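Can Machines Do the Chores Yet?

Gallery, 2024-12-12
Text by Munther Hamdan

Skernonthorpe asks every team the same thing: can your machine do a job that a shop worker or a parent does without thinking? Folding a towel, clearing a table, picking up what's on the floor. This year 13 teams entered, and the chores came from a list of 48 sent in by readers in April.

The short answer is still "some of them, slowly." Zoubi did well on shelves and badly on laundry. Avau could carry a full tray across a room but needed help setting it down. Bilier worked on tidying, the chore most people asked for and the one with the fewest good results.

Tidying is hard for dull reasons. A scrap of paper lies flat and gives fingers nothing to grab. A clear bag is hard for a camera to pick out. An open box may be trash, or it may be the place where the trash goes, and the machine has to be told which. A person with a broom would be finished in 5 minutes. 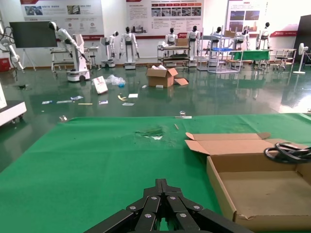 Gripper over the green table, with an open cardboard box and, on the floor beyond, paper scraps, bags and another box. White humanoid robots stand toward the back wall.

The full chore list and the scores for each team are on the results page. Readers can send in chores for next year until the end of April.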